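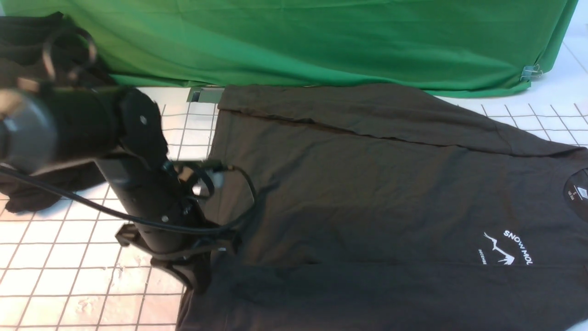 Page last changed: 2024-10-19

Fatitus Textile Handling Group
Minutes of the meeting held after the open day

1. Minutes of the last meeting
Agreed as a correct record, with one spelling corrected under item 4.

2. Report on the open day
The meeting received the report. Attendance was 170, against 44 at the February visit. The shirt folding demonstration drew the longest queue. Guests from Riltex asked how the arm copes with dark cloth, and whether the gridded surface is needed for normal running. It was agreed that a written reply would be sent. 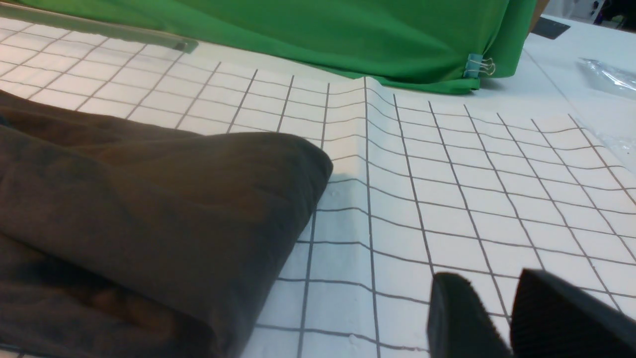

Van Damme had asked for a longer session on thicker fabrics. Members felt that 15 minutes per group was too short for questions, and that talks should in future be held apart from the demonstration. One member noted that the handout used different terms for the same fold. The handout is to be revised before it is used again.

3. Costs
Spending on printing and refreshments came to 600 euros, within the sum allowed. The claim for van hire has not yet been received and was held over.

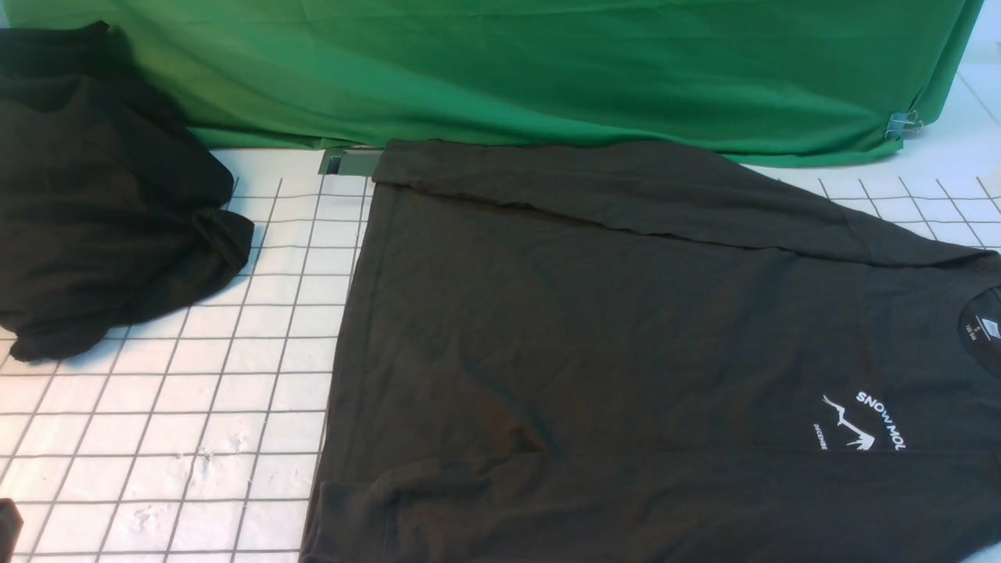 Plallura has offered to lend further garments in larger sizes. The offer was accepted with thanks, subject to a signed list on delivery and return.

4. Next visit
Two schools have asked to attend. It was resolved to offer both a morning place and to limit each group to the number the room allows.

5. Any other business
The sign at the side entrance still gives the old room number. To be reported to the building office.

Apologies for the next meeting should be sent to the secretary in writing.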